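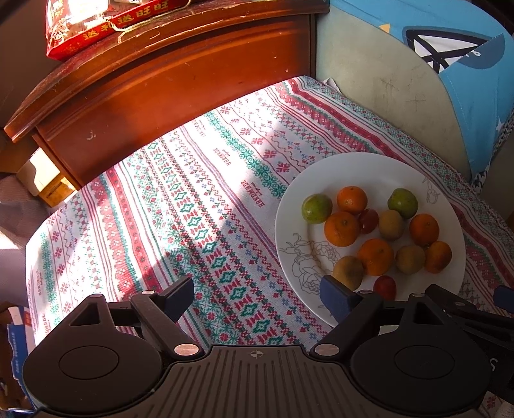 Workshop notes > Textiles and print > Table covers

Filed under: Cloth trials, Notebook

April — Loubna Hajji

Table cover, second entry

Cloth is on the table by the window with the rose plate and the fruit on it. Benjie wanted to judge the pattern with something on top of it, as it would be in a house, and I agree that it reads differently from when it is flat on the cutting bench. The mandarins sit well against the red. The green citrus is close enough to the teal that I'd like to see both again under the lamp.

Notes on the pattern:

The wide red stripes are the strongest thing in it. From the door they are all you see. The diamonds and the small stars only come up when you are standing at the table, and the zigzag lines do a decent job of holding the bands apart. I would leave all of that alone.

HANDMADE in red shows more than I expected. Walter's view is that the word should go near the hem or not at all. Bouchra likes it where it is. Left open until Anselmo has had his say.

Direct sun kills the pattern. Where it falls across the middle of the cloth the small motifs wash out, and in the shade they are clear. No use comparing colours in that light. Pull the blind down first, or wait until after four when the sun is off that side of the building.

Plate: white, black line drawing of roses and leaves at the rim. It stays with this cloth for the Laxdal table. With no colour of its own it doesn't argue with the bands. The blue one from the Tiso box did, so that has gone back on the shelf.

Wash trial: swatch from the same roll went in at 40 with a spoonful of Clatoseck, spin at 600. Came out flat, no red in the water that I could see. A second swatch went through at 1000 and creased badly along one edge, and the crease was still there after pressing. Stay at 600 for the full cloth.

Hem: 6 mm double turn, as on the sample. Bouchra has the matching thread in her drawer — ask before taking it, there is only the one reel.

To do
Press the second swatch again, damp this time.
Look at red and teal with the blind down.
Ring Prultgate about the width of the next roll.
Fruit is for eating once Benjie has finished with the table. Mandarins first, please, they don't keep in that window.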